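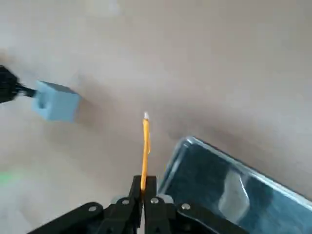 Figure 3. Thin orange-yellow strip with a white tip, held upright over the pale tabletop; translucent blue container at lower right.

Slender things turned out to be the most rewarding part of our tabletop inventory! In the Niltuvari set, which covers 90 household items, we first sorted everything by room of use, and the long, narrow pieces got scattered across three lists. Grouping them by shape worked far better. A strip like the one in Figure 3 takes up almost no room lying down, yet it changes character completely once it stands on end. Tianyou Bai proposed that we record both postures for every item, and we have kept to that ever since.

Kitchen items gave us the richest mix. A dark green wine bottle on its side, with a clear glass right by its base, makes a lovely contrast in how easily two neighbors can be seen against a brown surface. The brush with the orange handle is a favorite of ours: laid in a steel tray, its handle reaches past the rim, so we list it as "in" and "over" at once (see Etham and Cheung for a stricter rule).
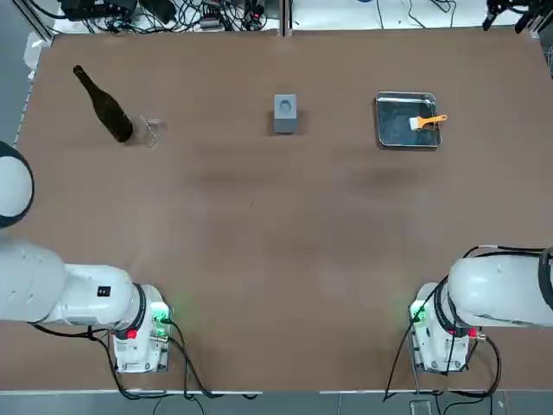
4.2 Spacing Between Items

We next turned to the gaps between groups, using 23 layouts from the same set.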